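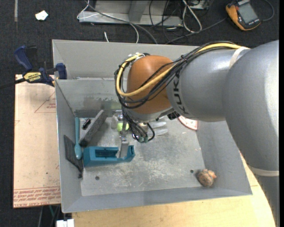 Accueil | Préhenseurs | Bras | Vision | Essais | Contact

Skorngate P-14 — pince à doigts fins pour prise en vrac

Vider un bac où tout se mélange, ustensiles, blocs, petits objets ronds, reste un exercice redoutable. La P-14 s'en sort à merveille ! Ses doigts métalliques étroits se glissent entre la paroi et la pièce, là où nos anciens modèles butaient sans arrêt.

Nithin Arumugam et Theano Deligiannis l'ont essayée à l'atelier d'Arruda sur un bras KUKA, au-dessus d'un bac gris en métal, face à la Renus à ventouse. Sur 300 prises, la P-14 a laissé échapper 9 objets, presque tous des manches couchés le long du bord. La Renus garde l'avantage sur les surfaces planes et lisses, mais elle peine dès que la pièce est creuse ou rugueuse.

Un mot sur le câblage. Nous laissons une boucle généreuse autour du poignet et une sangle plus haut sur le bras — trop tendu, le faisceau tire sur les connecteurs à chaque rotation. Prévoyez aussi un serre-joint pour tenir le bac : les doigts poussent fort quand ils cherchent un appui.

Caractéristiques
Doigts : métal, interchangeables
Montage : bride d'adaptation fournie
Remplacement des doigts : 5 minutes, une clé suffit
Délai : 14 jours

Les doigts longs arrivent en avril, nous avons hâte de les monter !

À voir aussi
Renus à ventouse, notes d'essai
Contrôleur Surnport : prise en main
Choisir une caméra fixe pour le vrac

Ce site utilise des cookies de mesure d'audience. Accepter | Refuser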